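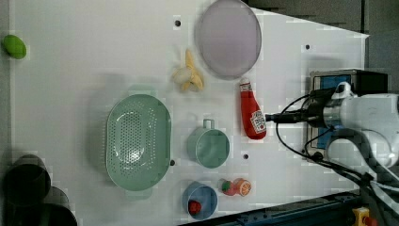
Associate Editor, Orach Magazine

Orach is looking for an associate editor to join our small team in Hartley! We're a print magazine about home cooking, kitchen gardens and the people who feed the rest of us, and we've been growing faster than our two desks can handle. If you love a good sentence and a clean proof, please read on.

You'd work side by side with our editor, Marjorie Entwistle, on every issue. Expect to edit features of up to 2000 words, write short items of your own, and keep our weekly newsletter going (all 52 of them, holidays included, though we do schedule ahead). 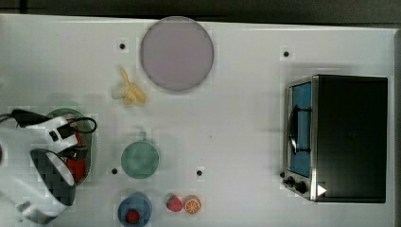

We care a lot about short pieces, and the front section is where new editors get to play. Each item is 300 words or less on one everyday thing, and the smaller the better. Give us the case for the big round plate, or a toy banana bunch like the pale yellow one next to it, and make us want to keep reading. Marjorie once ran a whole page on jar lids and still gets mail about it.

What we're hoping for:
Two years of editing experience at a magazine, newspaper or website
A light hand with other people's writing
Comfort with phone interviews and fact checking
Some interest in food or growing it (you don't have to be good at either)
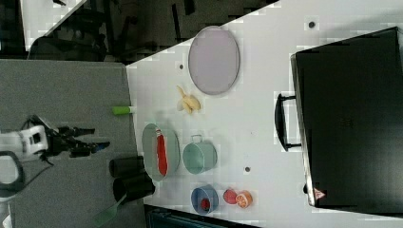
Play food on the table, black cups on the carpet.

The job is full time, with two days a week from home if you like. We share a floor with Garine, our printer, so you can walk over and see pages come off the press, which I still find thrilling. You'd also help plan our spring supplement, Fudik, due out in March.
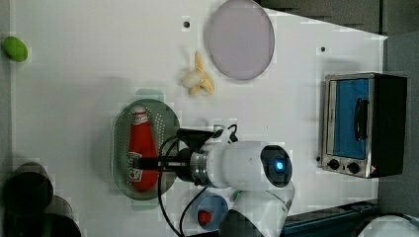 Ketchup and a peeled banana.

To apply, send a resume, two clips and a short note about something you read lately and loved to Mawuli Adjei, publisher. Questions are welcome too. I answer the office phone myself most mornings until 11.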